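We use cookies to keep your basket and to count visits. Accept all | Manage settings

Kiltow stackable parts tray, shallow

The Kiltow shallow tray is an open, one-piece tray for small parts, fixings and hand tools. It is sold for benches, goods-in desks and stock rooms where parts are laid out for a job and then put away again. It has no lid and no dividers as standard. Both can be ordered separately.

The tray is moulded in polypropylene with a smooth inner face. The four walls slope outwards by 4 degrees, so empty trays nest when they are not needed. Turned through half a circle, a tray sits on the rim of the one beneath and can be stacked with contents inside. A stack of more than 3 loaded trays should be kept against a wall or on a trolley.

Sizes and weights

Small: 300 x 200 mm outside, 60 mm deep.
Medium: 400 x 300 mm outside, 75 mm deep.
Large: 600 x 400 mm outside, 96 mm deep.

Outside sizes are taken across the rim. The base is smaller owing to the slope of the walls, and for the medium tray the flat area inside is 372 x 272 mm. Customers fitting trays to existing shelving should work from the rim figure and allow a gap of 4 mm on each side. Depth is measured inside, from the base to the top of the rim.

Safe load is 3 kg for the small tray, 6 kg for the medium and 10 kg for the large, spread evenly over the base. These are figures for a tray supported across its whole underside. A tray carried by its two short ends should hold no more than two thirds of the stated load.

Colours

Stock colours are red, blue, yellow, green and mid grey. The pigment goes through the full thickness of the wall, and a scratch will not show a different colour underneath. Slight variation between batches is normal. Where an exact match matters, order the full quantity at once and ask for a single batch on the order form.

Colour is often used to mark the state of the contents. A common arrangement is red for parts not yet checked and blue for parts passed, with grey for general use. The trays carry no printed wording, and any scheme should be written down and displayed where the trays are used. Sites with colour-blind staff should add a label to the short wall. The recess there takes a card or self-adhesive label of up to 80 x 25 mm.

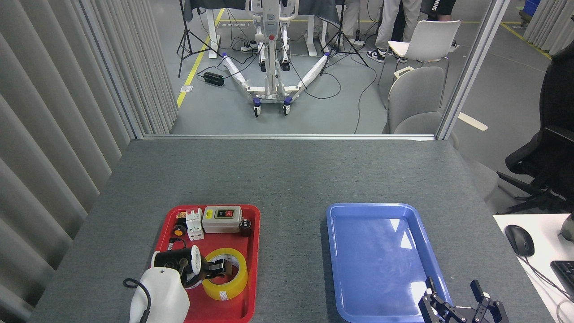 Trays in red and blue. Contents not supplied.

The glossy inner face wipes clean and does not hold dust in the corners, which have a radius of 12 mm. It also lets parts slide when the tray is tilted. For round items, or for anything with a finish that marks easily, we suggest the ribbed rubber liner (see Accessories). The liner takes 3 mm from the usable depth.

Choosing a size

The small tray suits screws, terminals, crimps and similar items in daily use. The medium is the usual choice for switchgear, short leads and mixed repair parts, and makes up most of our sales. The large tray is intended for housings and longer tools. It does not fit the Clultlow narrow rack, which has a clear width of 380 mm between uprights with the tray entered short end first.

Depth should be chosen with the tallest part in mind. Parts that stand above the rim prevent stacking and will be pressed on by the tray above. If only one or two items are too tall, lay them on their side or use the stacking collar, which raises the upper tray by 40 mm.

Temperature and cleaning

Working range is 0 to 60 °C. The material becomes brittle in frost, and trays stored in unheated buildings should be brought indoors for an hour before they are loaded. Wash by hand or in a commercial dishwasher at up to 60 °C. Mild detergent, soapy water and isopropyl alcohol are all suitable. Do not use acetone-based cleaners on the label recess, where they leave a dull patch.

Prolonged contact with mineral oil will cause slight swelling and some loss of stiffness. Light traces from machined parts are harmless if wiped off at the end of the shift. The trays are not rated for contact with food.

Static

The standard tray is an insulator and is not suitable for bare circuit boards or other static-sensitive parts. A conductive version is made in black only, in small and medium, under the suffix C. It should be used on an earthed mat. Conductive and standard trays stack together, though a conductive tray resting on a standard one is no longer earthed.

Accessories

Divider, short: fits across the medium tray in any of 4 positions.
Divider, long: medium and large only. Slots are cut for short dividers.
Liner, ribbed rubber: black, all sizes.
Lid, clear: push fit. Not load-bearing – trays cannot be stacked on a lidded tray.
Stacking collar: medium and large.
Label cards: pack of 101, white, unprinted.

Changes to this product

From February 2023 the medium tray is supplied with a thicker rim, up from 3 mm to 3.5 mm. The change was made by Iida Partanen in our moulding department after several customers reported rims splitting at the corners under heavy stacks. Old and new trays nest and stack together. Lids bought for the earlier rim are a tight fit on the new one, and will be exchanged free of charge until the end of March.

Ordering

Trays are sold in boxes of 12 in a single colour. Mixed boxes can be made up for orders of 96 trays or more. Stock colours leave us within 3 working days, and conductive trays within ten. Special colours are made to order with a minimum of 500, and a sample is sent for approval before the run begins.

Unused trays may be returned in their original box within 30 days. Trays that have been labelled or washed cannot be taken back.

Technical questions: Onni Ojala. Orders and returns: Precious Mabuza.

Related items
Kiltow deep tray with hand grips
Clultlow narrow rack, 8 level
Skornari bench trolley
Rezaei label holder, clip-on
Kiltow divided tray, conductive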